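October
By Mireille Hijazi
51 shares | 20 comments

The two-knob microwave has outlived most predictions about it. Touch panels took over the upper shelf of the market years ago, yet the mechanical layout, one dial for power and one for time, is still sold in quantity to offices, rental flats and anyone equipping a small kitchen in an afternoon.

Tullik, which refurbishes small appliances from a workshop in Skamlow, logged 1,342 microwaves last year. Timer faults were fewer than its technicians expected. Door faults led the list. The latch hooks on the edge of the door press a set of interlock switches in the body, and a hook that is worn or slightly bent will leave the oven dead with nothing else wrong. Closing the door by pushing near the hooks, and never slamming it, accounts for much of the difference between a long-lived unit and a short-lived one.

Placement matters nearly as much. A freestanding oven needs a level surface and clear space for its vents. A light table is adequate if it does not rock when the door is pulled. The door should be able to swing fully open without meeting a wall, so a left-hinged model belongs with open space on its left.

Plates are the other variable. The workshop tests with a round plate that sits inside the rim of the turntable and can rotate without touching the cavity wall. Square dishes catch at the corners, and the motor coupling takes the strain.

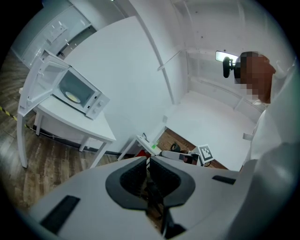 Replacement couplings are cheap, and Tullik keeps roughly 100 in stock. Door assemblies are harder to find, and for older models they usually come from scrapped units.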